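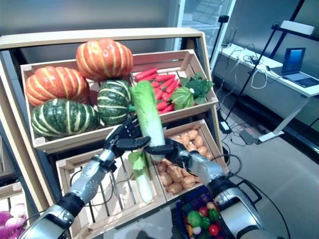

Section 4: Filling the Nurby Produce Stand

By now you should have a stand that is upright, level and free of leftover screws. If you have leftover screws, go back to Section 3. We'll wait.

The Nurby is sold for shop windows, play stores and lobbies, and it is meant for artificial vegetables. Real ones will fit, and they will also do what real ones do by Wednesday.

Before you start

Unpack the Foko vegetable set and lay it out on a clean surface. New pieces have a smell. Give them 2 hours near an open window and most of it will leave.

Caution: Not food. The carrots in particular have fooled adults.

Filling the crates

1. Start with the pumpkins, in the big crate at the upper left. Put the green striped ones low and toward the front, then rest the orange ones higher up. The reverse order works too, until somebody closes a door.

2. Tip the carrots into the upper right crate. Let the points go every which way. Carrots lined up like pencils look like pencils.

3. Tuck the leafy greens in to the right of the carrots, with the round light green one at the front and the darker, broccoli-like pieces behind it.

4. Stand the napa cabbage upright in the middle, leaves up, white end down. Hold it with one hand at the leaves and the other under the base, and lower it straight in. Do not carry it by the leaves — they are there to be looked at.

5. Let go slowly. If the cabbage leans, take it out and try again with the base a little farther back in the crate. Do not wedge it with a carrot.

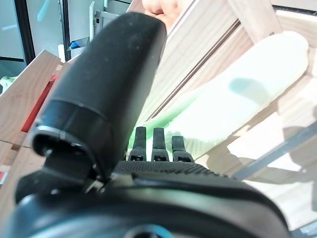 Fig. 4-2. Pale end, with a little green, resting at a slant in the wooden stand.

6. Step back to where your customers will stand and look for gaps. Turn a piece before you add a piece. Most gaps are a pumpkin facing the wrong way.

Note: The crates are tilted on purpose. We get letters about this. Please do not level them with folded cardboard.

Cleaning

Dust with a dry brush. For fingerprints, use a damp cloth and a drop of dish soap, and let each piece dry before it goes back against the pine. The dishwasher is a bad idea at any temperature, and at 61°C it is a bad idea with a certain amount of shrinkage.

Note: Wipe the boards along the grain. If they start to look thirsty, rub in a thin coat of Sandu board oil with the crates empty and leave it overnight.

Spare parts

Replacement vegetables come from our Brondport warehouse, singly or in bags of 10. Cabbages are sold singly. Quote the part number on the tag, if you have not already cut it off and thrown it away.

Continue to Section 5, Price Cards and Hooks.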